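Section 4. Setting up a self-watering bed in a shared garden

Read this section before you buy soil. The Petura kit is sold as a bed that waters itself. It holds water under the roots and lets the soil draw it up, and that much it does. Whether it saves you any work in the first month is another matter, and our plot holders at Hartley do not agree on it.

4.1 Before you start

You need the liner, the fill tube, the overflow elbow, the wicking cloth and 108 liters of potting mix. The leaflet in the carton says garden soil will do. We tried that in two beds and would not do it again: the soil packed down over the cloth and the top stayed dry.

Check the part number on the liner bag. It should read 3224. Older liners have the overflow hole set lower, and the bed will hold less water than the chart in 4.4 assumes.

CAUTION: A full bed can't be moved. Decide where it goes first.

4.2 Placing and leveling

1. Pick a spot with six hours of sun in June. Go and look at it at different times of day. Sun maps made from a phone app were wrong for three of our plots.
2. Scrape off the grass and rake the ground flat.
3. Set the frame down and check it with a level on all four sides.
4. Pack low corners with sand. Do not use wood chips, whatever the leaflet says – they rot and the corner drops.
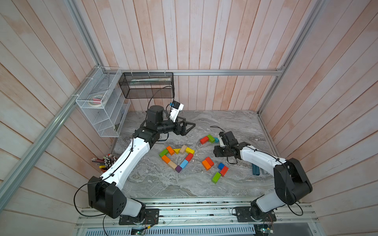
5. Check the level again after you have walked around on the sand. A bed that tips toward the overflow will dump its water before the far end gets any.

4.3 Liner, tube and cloth

1. Lay the liner loose and push it into the corners by hand.
2. Fit the overflow elbow from the outside and tighten it by hand only.
3. Stand the fill tube in the corner you can reach from the path.
4. Pour in water up to the elbow and leave it overnight. If the level has dropped by morning, find the leak now.
5. Spread the wicking cloth with both ends hanging down into the water.

Note: Levente Simon runs his beds with no cloth at all and says the cloth is there to raise the price. His tomatoes looked the same as everybody else's last year. One season in one corner of the garden doesn't settle it, so we still tell new members to fit the cloth.
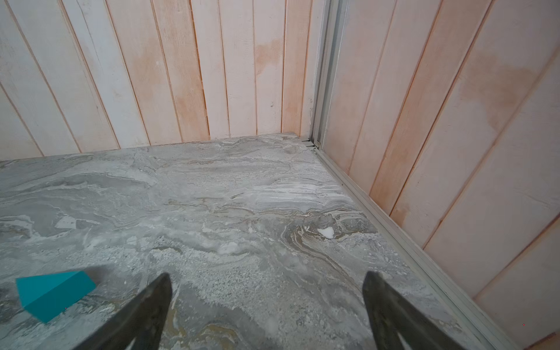
Fig. 2. Gray marble-patterned surface and wood-paneled corner

4.4 Filling and planting

1. Wet the potting mix in a barrow first. Dry mix floats.
2. Fill in layers and press each one lightly.
3. Plant, then water from the top every day for 28 days. The roots have to reach down before the bed can do anything for them.
4. After that, fill through the tube only, until water runs from the overflow.

The maker's chart promises 50 days between fills for lettuce. Treat this as a sales figure. Zohreh Daneshvar kept a log of her lettuce bed, and it wanted filling every week in warm weather.

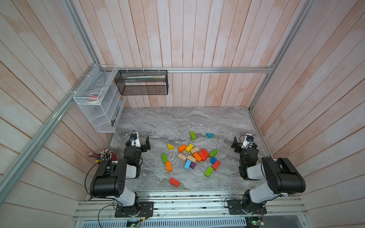 Beans and squash drink more than lettuce and the chart leaves them out. Put a stick down the fill tube twice a week and go by the wet mark.

CAUTION: Do not add liquid feed through the tube. It sits in the bottom, and it smells.

4.5 Winter

Drain the bed before the first hard frost and leave the elbow open. Beds left full until February may need a new elbow, and Petura will not replace one under warranty if it has cracked from ice.

Spare elbows are in the shed, top shelf. Write down what you take.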